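Walkers and watchers wanted for the Treloar barn owl count

I'm Rhys, and I look after the nest box records for the Treloar valley. Every October a few of us go round the boxes, note which ones have been used, and patch up the ones that have taken a battering. We've got 81 boxes on the books now (it was a lot fewer when I started, and my knees were a lot better too), so I'm after some new people to join in!

You don't need to know much about owls. If you can tell a barn owl from a tawny you're ahead of where I was, and if you can't, I'll happily bore you on the subject over a flask of tea. What matters more is being steady on rough ground and writing things down clearly. Last year I spent a whole evening trying to work out whether one note said "pellets" or "petals". 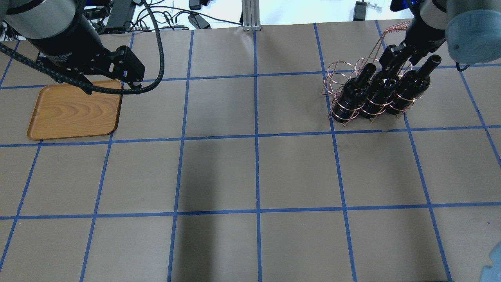 The boxes are split into 4 rounds. Rosine is the gentle one, mostly flat farm tracks with a pub at the far end. Kaltwood is the steep one and gets very muddy by the beck, so proper boots please. The other two go over Breltico Farm and along the old railway, and I'd put new people on either of those with someone who's done it before. Each round takes a morning, sometimes a bit longer if the farmer's in a talking mood.

I'm the licensed one, so I do the ladder and the opening up. You'd be looking for pellets and feathers underneath, reading out the box numbers, taking a photo or two of the field margins and holding the ladder like you mean it. Dogs have to stay at home, sorry, even the good ones.

It's unpaid, but I can cover petrol and there's always cake. You need to be 18 or over, or come along with a parent.

If you fancy it, ring me on extension 569 at the Treloar field centre, or leave a note in the tray by the door with your name, a phone number and which round you'd like. Tell me if you've got your own binoculars, as we've only a couple of spare pairs and one of them is a bit stiff to focus.

Rhys Sutcliffe
Posted July 23, 2022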